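Tindcombe Household List
Re: Decanting everything into jars – worth it?
Oct 18, 2020

On the matter of jars, the previous poster wrote:

> I spent the whole of January moving our dry goods into matching
> jars and I can't recommend it enough. You can see what you've got,
> nothing goes stale, and we've cut our food waste right down. We used
> the Fumero set with the bamboo lids. I reckon it will have paid for
> itself by the end of the year. Has anyone else in Tindcombe or
> Prondcombe done the same? I'd be happy to share my label template.

I'm glad it has worked for you, but I have my doubts about nearly every part of this and would like to put the other side before half the list goes out and buys glass.

First, the money. A set like yours costs more than we spend on flour, rice and oats in a year. To pay for itself it would have to stop us throwing away that much food, and we don't throw away that much food. I kept a note for 62 days last winter of everything that went in the bin from our cupboards. It came to half a bag of lentils with moths in it and some crackers. The waste in our house is salad and bread, and no jar is going to help with either.

Second, "nothing goes stale". Compared with what? A packet rolled down tightly with a clip on it keeps oats perfectly well for as long as it takes us to eat them. I have a pack of 30 clips that I bought years ago and I still have most of them. I tried the jar method with brown sugar and it set like a brick all the same.

Third, and this is the one that bothers me, you lose the packet. The packet has the date on it, the cooking time, the allergy advice and the batch number if there's ever a recall. I know people say to write the date on the bottom in pen. We did that with nine jars. It washed off the first time they were cleaned, and then we topped them up with new stuff on top of old, so the date meant nothing anyway. 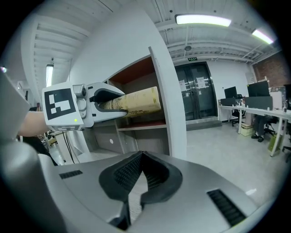 The Siriwardena book, which a lot of people on here seem to have read, says you should cut the label off the packet and tape it to the back of the jar. Fine, but at that point you have a jar with a bit of packet stuck on it, and I'd sooner just have the packet. The same book says that seeing your food makes you use it. I'd want to know how anyone found that out. My guess is that people who have just spent a weekend sorting out their cupboards pay more attention to them for a month or two, whatever they've put the food in.

I'll give you one thing – mice. If you have mice then glass or tin is the answer and I wouldn't argue. Moths too, up to a point, although ours came in with the lentils and a jar would only have given them a nicer home. Some of the older houses on the Prondcombe side do seem to get both, so it may be that we're talking about different problems.

What has made a difference here cost nothing. We took everything out, put the tall things at the back, and stopped buying a second of anything until the first was open. The shelf under the boiler is no good for food at all, so that's light bulbs and shoe polish now. New packets go in behind old ones. I look through the lot before the big shop, and if I forget, we end up with three bags of rice and we eat rice.

I see from the archive that the last thread on this ran to 621 messages, and having read a fair few of them I couldn't find one person who had weighed their waste before and after. Plenty of photos of labels, though. If you do have figures from before January I'd like to see them, and I'm prepared to be wrong.

No need for the label template, thanks. Does anyone know whether the refill van still takes your own containers? I have five empty jars with lids going spare if it does, and one without.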